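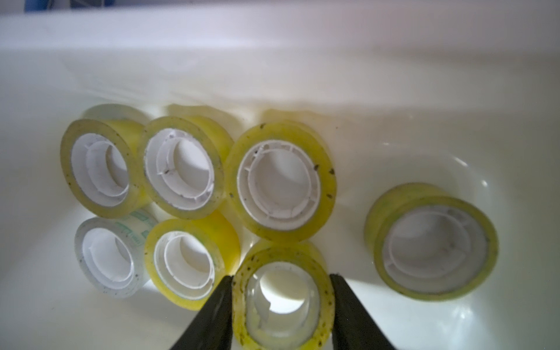
Section 3. Setting up the tasting menu in Tidar

Read this section before you open bookings for a tasting menu. It covers the menu itself, the wine pairing, the timing of courses and the dietary flags. It assumes you have already loaded your table plan and that the kitchen printer works. If the printer doesn't work, fix that first. Tidar will let you build a whole menu with no printer attached and won't say a word about it.

Last revised 03/12/2019 by Josphat Muli.

3.1 Create the menu

1. Sign in as a manager. Floor accounts can see the Menus tab but can't save anything in it.
2. Open Menus, then New, then Tasting.
3. Type the name as you want guests to read it. The name prints on the booking email, the bill and the kitchen ticket, so keep it short. Tickets drop everything after 35 characters.
4. Add each course on its own line. Bread is a course if you want the kitchen to get a ticket for it. Most places do want that, whatever the chef tells you during setup.
5. Set the price per guest.
6. Press Save, then close the menu and open it again. Check that the courses are still in order.

Note: The sales sheet says courses can be dragged into place. They can, on a desktop. On a tablet the drag works about half the time, and the arrows at the right of each line are the better bet.

3.2 Course timing

Tidar offers a feature called Smart Pace, which is supposed to learn how fast your guests eat and fire the next course by itself. We have set it up in a fair number of dining rooms and have yet to meet a head waiter who left it on past the first month. It can't see that table nine has gone outside to smoke.

1. Open the saved menu and choose Timing.
2. Pick Manual fire. The default is Smart Pace, so you do have to change it.
3. Enter a warning time for each course. The warning turns the table amber on the floor screen and does nothing else.
4. Leave the warning off for the last course unless you like seeing amber tables all evening.

Caution: Switching from Smart Pace to Manual fire during service clears every running timer in the room. Do it before the first guests sit down.

3.3 Wine pairing

1. In the same menu, choose Add pairing.
2. Link each pour to a course. One pour can cover two courses, but two pours on one course will print as a single line with the second wine missing. Put the second wine in the course note.
3. Enter the pour size. The field takes milliliters only.
4. If you keep your cellar list in Arkex, turn on Stock link and enter your site code.

Note: Stock link takes a full bottle off the count at the first glass and doesn't ask how many glasses you get from it. Arkex calls this rounding. If you pour from magnums, or keep anything under a preserver, your counts will drift. Do a hand count at close for the first few weeks and see how far apart the two numbers are before you order from either.

3.4 Mixed menus at one table

Some restaurants let guests at the same table take different menus. Tidar can handle this, within limits.

1. Open Settings, then Tables, and tick Allow mixed.
2. Go back to each tasting menu and give it a match group. Menus in the same group fire together.
3. Make sure menus in a group have the same number of courses. If one is shorter, add a blank course and name it Hold.
4. Book a test table for two, one guest on each menu, and fire it from start to finish.

Caution: If you skip step 3, the shorter menu gets its dessert while the other guest is still on the fish. There is no error message.

3.5 Dietary flags

1. Turn on Ask at booking.
2. Choose which flags guests can pick. There is room for 200 and no reason to use more than a handful.
3. Set Print flag to Every course. The default prints it on the first ticket only.

Caution: Flags that come in through the Kiani booking page arrive as plain notes and do not print in red. Read every Kiani booking by eye and set the flag yourself. We are told a fix is on the way – we were told that in May as well.

If a ticket prints with code 231, the menu was edited after the booking was made. Reopen the booking, pick the menu again and save. Reprinting the ticket won't clear it.

Go on to Section 4 for deposits and no-show charges.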